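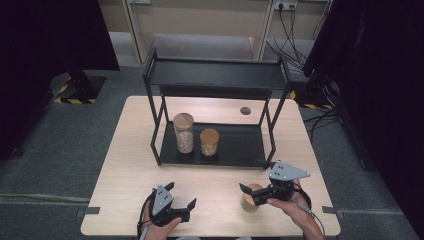 The Jar Rack, a Gallery of Small Progress

Posted March 29, 2021 by Ginevra Monti

Every pantry has a shelf where good intentions go to harden. Mine held 68 packages of dry goods, most of them open, all of them closed with the same kind of rubber band. In December I bought a two-tier rack. By spring I had run out of reasons not to use it.

The gallery is short because the rack is short. It has two levels, and so far one of them is doing all the work.

The rack

Black metal, square bars, a rim on the top shelf so nothing wanders off. It's the Gunik, in the small size. The instructions came in 5 languages and I disagreed with all of them. The lower shelf sits close to the table, so crumbs that get under there are there for the season. I considered the Courtois, a handsomer thing that costs 102 dollars and holds the same beans.

The tall jar

Pinkish, speckled, and filled only partway, which is what happens when you buy the jar before measuring what goes in it. I've been told to size down. I've decided the air is decorative.

The middle jar

Yellowish and granular nearly to the lid. The lid on this one is a more orange wood than its neighbor's, and I notice it every single time. Vestau sells replacements. I have the page bookmarked and will go on having it bookmarked. 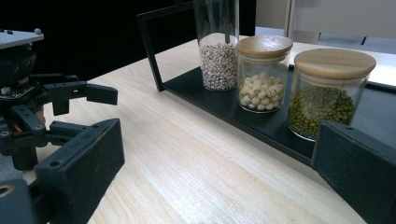
Dried grains and legumes are forgiving company. They don't bruise or sprout opinions, and they look better in glass than they ever did in a bag. My one rule is to label the bottom of the jar, never the side, with the name and the month I filled it. Guests think this is elegant. It means I have to hold a full jar over my head to find out what's for dinner.

The small jar

Squat, pale, tan lid. It's the one I reach for most and put back least, so it tends to live wherever I last set it down. I once gave it an assigned spot on the right. It declined.

Still to do

The upper shelf is meant for spices, once I've been through the Zallinex tins and worked out which of them still smell of anything. After that come the rest of the packages. I've saved the rubber bands, all 68, in a drawer that now needs organizing.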